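4.2 Colour and how people find things

I'll admit I went into this part of the study expecting labels to win. Savvas Spanos and I had spent most of January printing them for the Rurnow stockroom (8 fonts, don't ask), and I was pretty attached to the idea. But when we asked 20 staff how they remember where stuff lives, 13 of them talked about colour first, and mostly about small bright bits against a plain background. One fellow could tell us the colour of every bin lid and couldn't name a single aisle! Rogelio Evangelista found much the same thing at Vestadgate, so I've come around. A little colour on a lot of white seems to stick, and Figure 3 has the sort of contrast I mean. 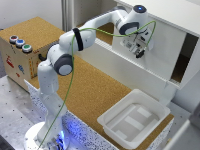 Figure 3. Blue light and a thin green cable against white.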